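This site uses cookies to remember your preferences. Accept | Manage settings

Timmermans Carside Diet Log 2: review

Carside is a food-tracking program for people who want to monitor vitamin D, iron and folate intake at home. Version 2 came out in September. I used it daily for 20 days on a desktop computer, entering all meals and drinks by weight.

Setup took 10 minutes. The program opens with a sample profile named Demo, which has to be deleted by hand before your own totals will display correctly. The manual mentions this on its last page.

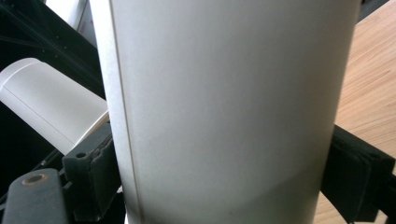

By Lindarau Nutrition Desk | Staff reviewer, diet software and home testing
Tuesday, October 23, 2018

The food list is adequate for basic ingredients and weak on mixed dishes. Of 147 foods I searched for, 117 had a full entry. Most of the gaps were in folate values for frozen vegetables and in iron values for breakfast cereals. A missing value is stored as zero, so the daily total reads low with no warning. Version 1 had the same fault.

Vitamin D is reported in micrograms only. Many labels still use international units, and the user must convert them. Iron is not split into heme and non-heme forms, which limits the report for anyone who eats little meat.

Weekly charts are clear and print well. Export to a spreadsheet works, but column names are dropped.

Suitable for tracking simple meals. For clinical use, wait until the zero-value fault is fixed.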